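Boots are still on the back step, full of mud, and I'm too wound up to clean them, so you get a blog post instead.

We won a tournament! Well, the plate half of a tournament, but there was a trophy with handles and everyone got to hold it. For those who missed my last few rambles, I play left back (badly, happily) for Lurkelmont women's seconds, and on Saturday we drove up the valley for the Emiria Sevens. Seven a side, short halves, rolling subs, all day long. I love this format so much. You get more touches in one game than I usually get in a month of league footy, and if you stuff something up there's another kickoff coming before you've had time to sulk.

## The group games

We were drawn with Sikik, Taheri and the host side. Sikik have been in the division above us forever and they play this lovely patient passing game that makes you feel like you're chasing a bus. We lost to them 2-0 and I thought we were great. Seriously! Last year they had us beaten before the oranges came out.

Taheri was the one where it clicked. Iraís Camacho moved up from midfield to play as our lone striker, which she'd been asking to do since January, and she scored inside the first minute. She hit it so early that their keeper was still fixing a glove. We hung on for a 1-0 win with me heading everything that came near me, including one that was going well wide and that I turned into a corner for them. Sorry again, team.

Then a draw with the hosts, a scrappy thing on the bumpy pitch beside the car park, and that put us third in the group and into the plate semi.

## Lunch, and a lot of maths

There was a good long gap before the semi. Sausages in bread, somebody's excellent lemon slice, and a big argument over goal difference that we could've avoided by walking over to the board and reading it. I've since typed all the results into a spreadsheet at home, and yes, Matilde, we were third on points alone. You were right and I owe you a coffee.

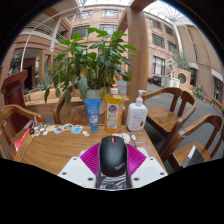

## The semi and the final

The semi went to penalties after a goalless game. I've never taken one in a proper shootout and I was praying it wouldn't reach me. It reached me. I put it low to the left and it went in off the post, and I made a noise I didn't know I had. Matilde Serrano then saved the next one with her shins and we all piled on top of her, which she didn't enjoy much.

The final was Taheri again, and they'd clearly had a chat about Iraís because she had two defenders on her the whole time. That left acres of room on the right. Our winger, who is 20 and can run all day, just kept going and going into it. She set up the first and scored the second herself from a silly angle. They pulled one back near the end and the last few minutes were pure panic, everyone behind the ball, me booting it over the fence and getting a very stern look from the ref. Full time, 2-1, and I cried a bit.

## Things I want to remember

- Bring two pairs of socks. Three if the forecast is rubbish.
- Short corners work on a small pitch. We scored from one and should try it in the league.
- Talk more at the back. My best game was the one where I lost my voice.
- Learn everybody's name on the other team if you can. Half of Taheri came over for a drink afterwards and they're a hoot.

Training is back on Tuesday under the lights, and there's room for new players at any level. I started at 34 having never kicked a ball in anger, so come and have a run. We've got spare shin pads in most sizes.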